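Condensation on Single-Pane Windows in Student Housing
Term project report, Building Science elective, draft 2 (final numbers in)

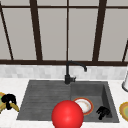

1. Why this topic

Moved into the Hakell building last fall and the bedroom window was dripping by November. Towel on the sill every night. Neighbors had the same thing, some worse, one room with black spots in the paint under the sill. The housing office handout says "open your window more," and that's about all it says. Wanted to find out if that advice works, and if anything cheap works better.

Question for the report: which low cost change cuts overnight condensation the most in a small occupied bedroom, without making the room too cold to sleep in?

2. Background (short)

Warm air holds more water vapor than cold air. Air touching the glass cools down, and if it drops below the dew point the water comes out on the surface. Single glazing is bad for this as the inside face of the glass sits close to the outdoor temp. A sleeping person keeps adding moisture all night through breathing. So does laundry on a rack, which half the building does, the dryers being what they are.

Three ways to attack it: less moisture in the air, more air swapped with outside, or a warmer inside surface. Each test below goes after one of those.

3. What we did

Two rooms on the same floor, same side of the building, same window size. Room A was the test room, Room B was left alone as the control. One person sleeping in each. Doors closed from 11 pm to 7 am.

Ran it for 21 nights total. Split into blocks:

Block 1: nothing changed, both rooms, to see if they matched
Block 2: window open a finger width
Block 3: shrink film kit on the inside of the frame (Trerkari brand, the cheap one)
Block 4: small dehumidifer, borrowed, on its low setting
Block 5: no laundry in the room, heat left on low overnight

Water was collected by wiping the glass at 7 am with a pre-weighed cloth and weighing it again on a kitchen scale. Humidity and temp came from a Prustudeck logger on the desk, same spot every night. 84 readings went into the final spreadsheet after throwing out the ones where the battery was dying.

Total budget was 40 dollars, nearly all of it on film and cloths.

4. Results

Block 1. Rooms matched pretty well. Room A a bit wetter. Kept that in mind for everything after.

Block 2, window open. Less water on the glass, clear difference. But the room got cold, and the sleeper closed the window on one night and forgot to write down when. That night is out. Also street noise.

Block 3, film. Best result for the glass itself. Wiped dry in the morning on most nights, with a little fog in one corner where the tape had lifted. Humidity in the room did not go down though, it stayed up. So the water is still in the air and can go find some other cold surface. We checked the outside wall behind the bed and it did feel clammy on two of the mornings. Did not measure it, should have.

Block 4, dehumidifier. Good on both, glass and room air. Loud. Sleeper gave it the lowest comfort score of anything. Cost to buy one new was over our budget so this one only counts as a comparison.

Block 5, no laundry plus low heat. Better than expected. Not as dry as the film, but room humidity dropped and the comfort score was the highest. Problem: we changed two things at once so can't say which one did it. Our mistake.

5. Comparing with other work

Navickas (the course reader, unit on moisture) gives a rule of thumb that drying one load of wash indoors is a big moisture source next to a person sleeping. Our Block 5 fits with that but doesn't prove it.

6. Limits

Only one building. Only one season. Outdoor temp moved around between blocks and we only corrected for it by comparing to Room B. Kitchen scale reads in whole grams which is rough when the cloth only picks up a little. Comfort score was one persons opinion on a 1 to 5 scale.

7. Recommendations

For a student in an old room: get the laundry out first, keep a little heat on, then add film if the glass still drips. Check the walls and behind furniture after putting film up. Open the window in the morning for ten minutes, not all night.

For housing: fix the dryers. Seriously. Also rewrite the handout. A draft version is in Appendix B, it's 400 words and fits on one side.

8. Still to do

Redo Block 5 with heat and laundry seperated
Put a sensor on the wall behind the bed
Fix axis labels on chart 3

Submitted 6th March. Appendix A (raw data) and Appendix B (handout) attached as separate files.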